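6. Setting up cloth perception and corner planning

This section covers the Wistard software on a two-arm folding cell. It assumes that both arms have been homed, that the overhead calibration in Section 5 has passed, and that you are logged in with a technician account. Operator accounts can run a recipe but cannot save one.

6.1 Load the base recipe

1. Open Wistard and select Cells, then Herkolham.
2. Choose the recipe family Garment – flat, two corner. Do not start from Towel. Its corner detector expects four right angles and will reject most clothing.
3. Set the planner to Pultex. The older Sikora planner is still listed for archived recipes and can't coordinate both arms.
4. Enter 103 as the recipe number if this is the first garment recipe on the cell.
5. Press Save as draft. The title bar changes colour to grey until the recipe is validated.

Note: A draft recipe runs at reduced speed whatever the speed slider says.

6.2 Tune the cloth mask

The mask separates the active garment from everything else on the table. Check it with the garment in the grippers as well as with the garment lying flat.

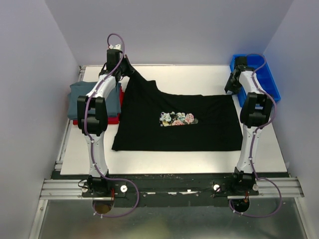 The mask is built from a single connected region, grown outward from a seed point that you place by hand. Put the seed on plain fabric, well clear of any decoration. On a black garment with a printed panel, such as the floral print here, a seed placed on a petal can return only the flowers. Folded stock beside the garment needs its own exclusion zone. The red cloth in the stack lies right next to the black one, so draw the zone boundary along that edge and keep its margin at zero on the garment side.

1. Select Perception, Mask, New seed.
2. Click on the garment, then press Grow.
3. If the outline leaves holes at a print, raise Texture tolerance one step and press Grow again. Stop at 7.
4. Draw an exclusion zone over each stack and each bin.
5. Press Hold mask. The outline should stay attached to the cloth as a corner is raised.

Caution: An exclusion zone affects perception only. It does not keep the arms out. Add stacks and bins again under Planning, Obstacles, or the planner will treat that space as free.

6.3 Assign the corners

1. Select Planning, Corners. Candidate corners are numbered on the live view.
2. Drag the left arm label to the far left corner and the right arm label to the far right corner.
3. Set one arm to Lift and the other to Hold. Leaving both on Lift is allowed, but the fold preview will be switched off.
4. Press Plan. A valid plan shows a continuous path for each arm.

If the planner returns error 262, a corner lies inside an exclusion zone. Move the zone, not the corner label. If it returns error 11, the paths cross and the arm labels have probably been swapped.

Caution: Plan preview does not model the hoses. Run the first pass in Step mode with a hand on the stop button, and watch the slack at each elbow.

6.4 Validate and release

Run the draft in Step mode from start to finish, then select Validate. Recipes for this cell are released by Genowefa Krawczyk. Send planner logs for any failed validation to Igor Sadowski, with the recipe number in the subject line. Do not clear the log before sending it – the mask history is stored in the same file.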